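Workshop tips: teaching by hand with the grippers

Quick page, will tidy later. Mostly for people starting with us in June, but old hands keep asking me the same stuff too. Naima

Before you pick one up

Wipe the rubber grip. Dry cloth, no spray. Hand cream is the worst thing for it, so wash first.

Charge overnight. Half a battery is no battery.

Sleeves up, rings off. Dangly bracelets get in the jaw.

Check the marker squares by the jaw. Smudge or a lifted corner, swap the sticker, spares in the Cudstead tin. Don't try to glue the old one back. Nizar tried, we lost a whole morning of takes.

Lens cloth is for lenses. Not glasses, not phones.

Doing the task

Slow at the start, slow at the end. Normal speed in the middle. Most people rush the grab.

One way of doing it per batch. If you fold the towel left over right, keep on left over right until the batch is done. Want to try another way? New batch, new name.

Move the cup, the towel, whatever, a hand's width between takes. Same spot every time and the robot learns the spot, not the cup.

Close the jaw all the way on the thing, wait a beat, then lift. Same when putting down. Set down, wait, open.

Fumbled it? Finish the take and mark it "fumble". Don't stop halfway and dont delete. A messy recovery is worth having in its own folder.

Keep your other hand out of it. Behind your back if you have to.

60 takes then a break. Wrists go before you notice. Stretch, drink something, swap hands if the task allows.

By remote

Gireo sticks drift when they warm up. Re-center every break.

Sit where you can see the table AND the screen. Screen only and you'll judge depth wrong, knock the glass over.

Someone stays near the stop button. Always. Not "just getting coffee".

Small moves. If you overshoot, let go of the stick, breathe, come back.

Moving between spots

Hold the gripper level and look up before you walk.
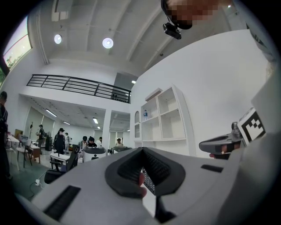
Cables get taped down or run along a wall. Bright tape, the floor is dark and the eye skips right over a plain one.

Leave chairs pushed in. Tell people when you're coming through behind them, a plain "behind you" does it.

End the take before you walk anywhere. Otherwise someone trims it later and that someone is me.

Saving

Name, task, batch number, in that order. No spaces. The Mathur box chokes on spaces and won't say why.

Copy, check the count, then clear the card. The towel set stands at 1,737 takes, 142 of them fumbles. If your number doesn't match the sheet, come find me before you wipe anyting.

Serier cards: the old ones fill up at 200 takes. Label them with the white pen, pencil rubs off.

More on drawers and lids when I get a minute.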